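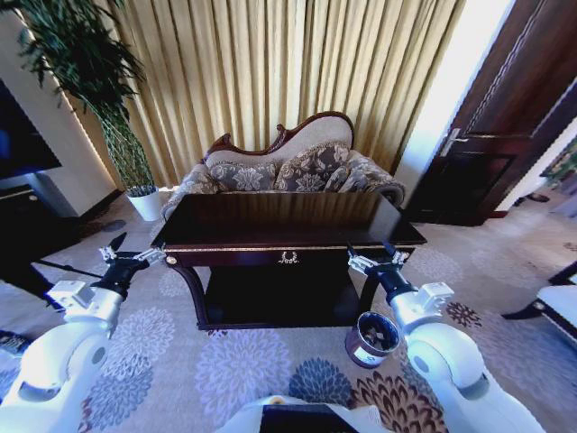 Notes from the tidying project

June 21, 2018

Hello again from the living room! Last time I wrote I was grumbling about software updates, so it's nice to have something to tell you that involves getting up off a chair. We've started on table clearing in earnest, and this is where most of my working hours are going at the moment.

For anyone who joined the list after the spring issue, the short version goes like this. We want a two-armed robot that can tidy up after people, and the way we're going about it is by showing it. A person guides the arms through the job from start to finish, the robot's cameras and joints get recorded the whole way, and each complete run goes into the pile as one example. When the pile is big enough we train on it and see what the robot makes of a table by itself. My target for this task is 900 good runs. We have almost 70. So, you know, plenty of coffee ahead.

The set is a suite-style living room that we've named Priltlow (all our rooms get nonsense names, it saves arguing about numbers). It has a glossy dark table on curved legs, a carved sofa with a flowery fabric, long gold-beige curtains and a carpet with big blooms all over it. I fought for that room. Our first recordings were made in a plain office with a white desk and a gray floor, and the model we got from them was lovely in a plain office with a white desk and a gray floor. Anywhere else it reached for shadows. Patterned carpet and a shiny tabletop are exactly the sort of thing people have at home, so I'd like it to meet them early.

The job itself is dull to describe and surprisingly fun to do. Drinks bottle, used tissues, into the wastebasket, done. The bottle is the friendly one. You come in across the narrow part, close, lift, and if the grip is a bit off it usually forgives you. Tissues are another matter! They squash and they unfold, and no two of them ever have the same shape, so whatever you learned on the last one is only half useful on the next. I thought we could save time by crumpling a few and using them all afternoon. Bad idea. After enough handling they go flat and soft, and every example starts to look like the one before it. We open a fresh pack now, and whoever is resetting the table does the crumpling in their own style. 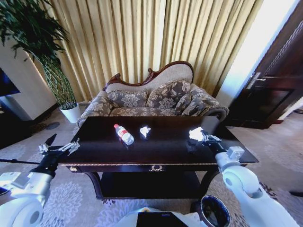
Thodoris Vasilakis does the tightest crumple on the team, by the way, little hard balls like paper snowballs, and mine are more like sad flowers. Between the two of us the robot is getting a decent range. He's also much better at the arms than I am. I tend to rush the last bit of a reach and then hover over the thing while I make up my mind, and all that hovering gets recorded too. If you feed a learning system a lot of dithering it will learn to dither, very faithfully. So I've been watching his runs in the evening and trying to copy the way he slows down early and then just commits.

A few things we've changed since we started, in case they're any use to those of you doing your own recording.

We shuffle the layout on every run. At first we did it by feel and I was sure we were being random, but when I plotted where the bottle had been, it was nearly always lying in the same comfortable spot. People like comfortable spots. Now there's a little script that gives us a position and an angle and we do what it says, even when it's a nuisance. It also tells us which arm goes first, which I hated for the first 10 runs and have now stopped noticing.

We keep the recoveries. If a tissue slips and you pick it up again neatly, that run stays in, with a tag on it. I used to throw those out for being ugly. Then Dirkanach, our older model, dropped something in a test and simply carried its empty gripper over to the basket and opened it, very pleased with itself, and I changed my mind on the spot. It had never seen anyone drop anything.

What we do throw out is any run where the operator lost track of what they were doing, or where the table gets bumped hard enough to move. You can argue about the bumps (Thodoris does) but I'd like the robot to think of furniture as something you don't shove.

And we stop after five runs in a row and swap. My shoulders asked for that one, but the data is better for it too. You can see tiredness in the recordings if you know where to look: the paths get wobbly and the grips get late.

The light is my current headache. Sun through the curtains puts a long bright streak on that polished tabletop, and a white tissue near a white streak is hard enough for me to pick out on the operator's screen, let alone for a camera with no idea what a tissue is. We did talk about blackout blinds. I've decided against them for now, and we're spreading the sessions across the whole day so that we get the streak in different places, and some dull mornings as well. If it all goes wrong I'll report back and you can say you told me so.

Next up is labeling. We're using Tradance, our own little tool, to mark where each piece of a run begins and ends: reach, grasp, carry, let go. It's slow going and I'd love to hear from anybody who has found a good way to decide when a reach has finished and a grasp has started. Our two labelers disagree on it constantly, and when I sat down to settle the matter I disagreed with both of them.

Later on we move the same task to our second room, Stefanou, which has a lower table and far less space to swing an elbow. I'm hoping to take a small early model over there before the full set is finished, mostly out of curiosity. I expect it to be terrible. I'll write up what it does anyway, and if you have a favorite kind of table clutter you think we should be recording, reply to this email and I'll add it to the list. Spoons have been suggested twice already.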